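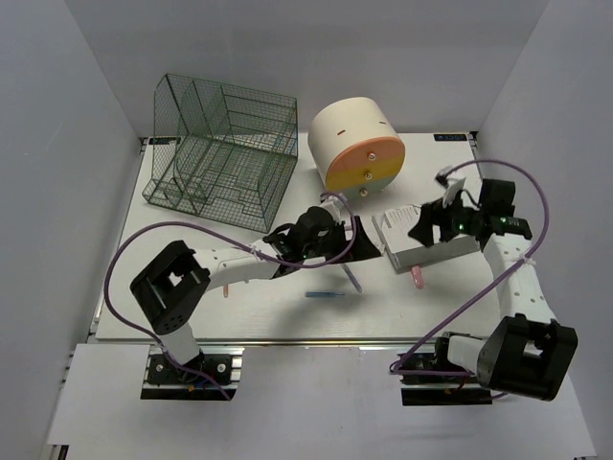
Desk Supplies Working Group, minutes

2 min read

Monday, 10:30 a.m. Mamta Singhal in the chair. Minutes of the July meeting were approved with one correction: the Mastex invoice was for $427, and the earlier figure left out shipping.

1. Desk storage

The group looked at the green wire mesh rack and the cream drawer unit with the orange, yellow and pale green drawers. Both will go on the shared desks at Skitport. The rack takes folders and loose mail. Pens and other small items go in the drawers, and anything left on the desktop at the end of the day gets put away by the last person using it.

There was some discussion about labels. Two members wanted a label on each drawer. Others felt the colors were enough. Agreed to try it without labels until the next meeting.
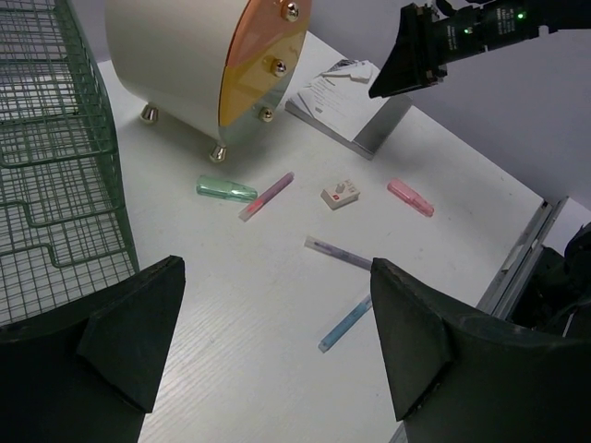
Item 1: wire rack and three-drawer organizer, with small stationery still to be put away.

2. Where things go

Agreed: writing tools in the top drawer, clips and erasers in the middle, everything else in the bottom. Mamta will write this up on a half sheet and tape it inside the supply closet door. Printed papers are not to be stored on top of the drawer unit.

3. Orders

Katiyar quoted for 200 pens, mixed colors, delivery in two weeks. Approved. The quote from Cullar for six more drawer units was held over. Mamta asked for a price on four before the group decides, and noted that the Skitport desks are narrower than the ones upstairs. Someone needs to measure them.

4. Other business

The stapler by the copier is jammed again. It will be replaced from the existing budget.

Actions
Mamta: half sheet for the closet door; revised Cullar quote; Katiyar order.
Skitport desk users: measure desk depth and send it to Mamta.

Meeting closed at 11:05 a.m. Next meeting to be set by email.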